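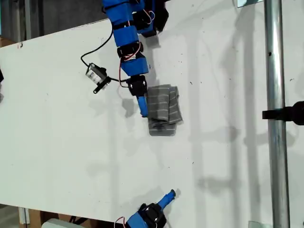

Droment two-arm kit, cloth folding task

Thread: Droment kit – worth the money?

saltbushpete
Posted November 7, 2023
Price is $1109 plus shipping out of Mallville. The listing says "folds laundry out of the box". Has anyone got one to fold something it wasn't demoed on? I'm sceptical.

mx_torque
It'll fold a tea towel if you've recorded enough runs yourself. I did 40 and got a half-decent fold on 15 tries out of 90. Move the cloth over a bit and it grabs air.

grey_nomad_cnc
That's on your training, not the kit. Printed parts are tidy and the servos are fine for the price. What did you expect, a butler?

mx_torque
I expected what the ad said. Look at the wiring too – thin leads looping off the side of the arm. I'd want those clipped down before I let it near fabric.

saltbushpete
Yeah, and the cloth in that shot is already folded. Doesn't tell me who folded it.

hexkey77
Went with the Prorkine instead. Dearer, duller colour, same trouble with anything floppy. Hamdan sell the spare servos cheaper than either, if you do end up buying.

grey_nomad_cnc
Still reckon it's good value for learning on.

saltbushpete
For learning, maybe. I'll wait and see if they drop the price in March.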